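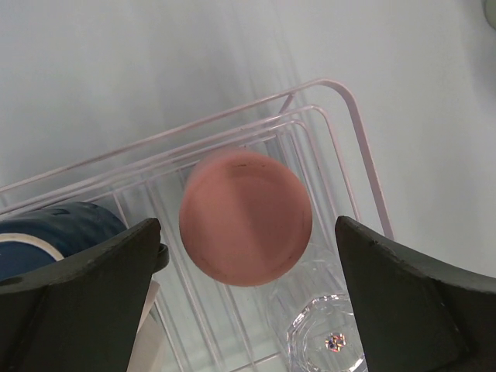
This report covers equipment planning under the Votitz grant for the period to the end of March. Spending on the manipulation bench stands within the approved budget, with the exception of consumables, which are addressed below. The dish-rack task remains the reference task for all purchasing decisions. It combines opaque cups with clear faceted glass standing in a white wire rack, and the fingers must close on a round item directly above those wires. The scuffed edges on the present fingers are consistent with the wear allowance proposed in our last submission, and we ask that the allowance be retained.

**Grippers and fingers.** Quotations were received from Cirkik and Arabzadeh. The Cirkik offer is lower in unit price but carries a lead time of 11 weeks. Arabzadeh can deliver in five and will hold its price for an order of 20 finger pairs. Wilma Postma has recommended the Arabzadeh offer, subject to confirmation of freight charges.
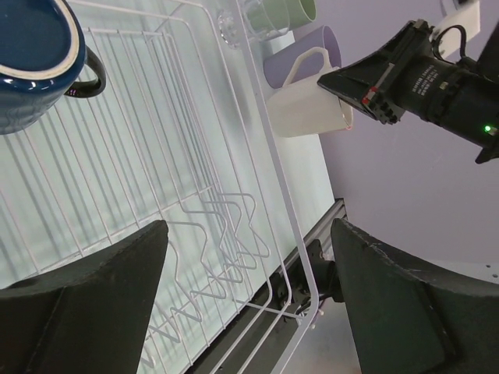 **Cameras and cabling.** No new wrist cameras are requested this year. Replacement cables have been moved from capital to operating costs, as the funder's January guidance requires — the total is unchanged.

**Second bench.** The programme plan provides for a second bench at the Imometti site. Marloes Leemans has completed the floor plan and the power assessment. We propose to defer the arm purchase by one quarter and to release about 20 per cent of that line for spare parts and tableware.

**Decisions requested**

- Approval of the Arabzadeh order
- Approval to defer the arm purchase for the second bench
- Confirmation that unspent training funds may be carried forward

A revised budget table will be forwarded once the freight charges are known.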